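Aging and Substance Use, Unit 4: Cannabis and the Older Patient

Instructor: Geum-ok Yoo

Read the Testham chapter before class. It is dull, and it is on the final.

Older bodies clear THC more slowly, and edibles can take two hours to kick in. The classic mistake is the second brownie. Your patient will call it "nothing happening, so I had another."

Ask about blood thinners, sedatives and falls. Ask again using the word "marijuana," or "pot," or whatever they called it in college. 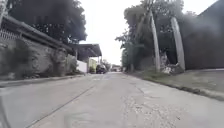
Fig. 5. Road with wall and grass verge.

Case for discussion: Mr. L., retired, takes 19 pills a day and worries that a gummy is "unnatural." List three questions you would ask him without smirking.

Dosing: start low, wait, write it down. Patients skip the third step. So do students.

Case write-ups are due 19 May 2022, one page, normal margins. I own a ruler.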